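Cómo probar en simulación si un robot sabe recoger un dormitorio

Por Huguette Marty. Actualizado el 29 de septiembre de 2025

Quien pregunta si un robot ya puede ordenar una habitación suele recibir un vídeo como respuesta. Un vídeo enseña un intento. Para saber algo más hay que repetir la misma tarea muchas veces y anotar los fallos. En esta guía uso Clorkell, nuestro entorno simulado, con un robot de dos brazos.

1. Escriba la tarea en una frase. Por ejemplo: «retirar lo que hay sobre la cama y dejarlo encima de la cómoda». Evite «ordenar», que cada evaluador entiende a su manera.

2. Elija objetos de formas distintas. Unas ramitas finas, un bonsái y una tabla larga obligan a cambiar de agarre. Con cubos iguales el resultado sale demasiado bueno.

3. Fije la posición inicial y guárdela. Después cree variantes moviendo cada objeto unos centímetros. 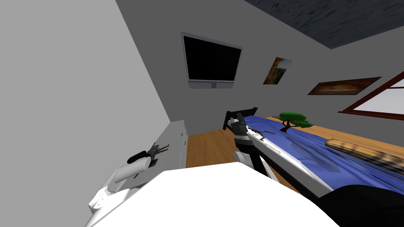 4. Lance 200 intentos por variante, con un límite de 900 segundos cada uno. Si el robot se queda parado, deje correr el tiempo y no lo reinicie a mano.

5. Clasifique los fallos por fase: localizar, agarrar, trasladar, soltar. En mi última tanda con la política Imov revisé 514 fallos y la mayoría eran de agarre. Los objetos delgados sobre ropa de cama son los peores, y la tela simulada cede menos que una de verdad, así que conviene desconfiar también de los aciertos.

6. Compruebe el estado final, además del movimiento. Una rama dejada en el borde del mueble puede contar como éxito en el registro y caerse 2 segundos más tarde. Kumiko Noguchi añadió una espera antes de puntuar y nuestra tasa bajó.

Con estos resultados, mi respuesta por ahora es que la máquina resuelve partes sueltas de la tarea, pero no la habitación entera sin supervisión. El paso al robot físico se trata en la guía siguiente, preparada por Teodor Lis.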